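Progress report to Tellel, December

Both grippers are now in use on the packing bench at Kedgate. Staff load the trays and clear faults, and the repeated lifting has gone to the arms. Two packers have moved to checking and labelling, on the same pay.

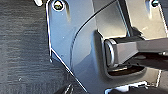

Training took longer than planned — 90 minutes a person, over 3 sessions. The late shift still asks for someone on hand when an arm stops, and we have agreed to that until spring. Kütt will service the grippers. The Mindeo scanners are on order, and their cost is within budget.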